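**Slide 4 – Bins (keep it under 12 minutes, Fatemeh is timing me)**

- Open with the junk drawer. Everyone has one. Wait for the guilty laugh.
- A gray bin is a junk drawer with a job title. Ours at Plellivis has sloping walls, so whatever you drop in slides politely toward the middle.
- Scratches on the floor: leave them. Ehsan wanted to repaint. Ehsan was outvoted.
- Spread things out, one layer. Stacking is how you lose a small clear part until February.

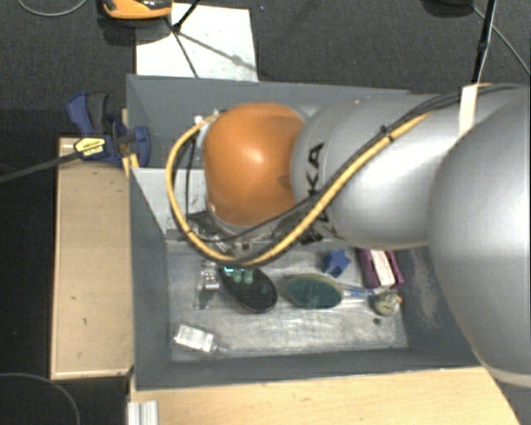
- Scuffs on the walls are fine too – a spotless bin is a bin people are scared to use.
- Pause for the label-maker question. There is always a label-maker question.
- Next slide: shelves. Drink water first.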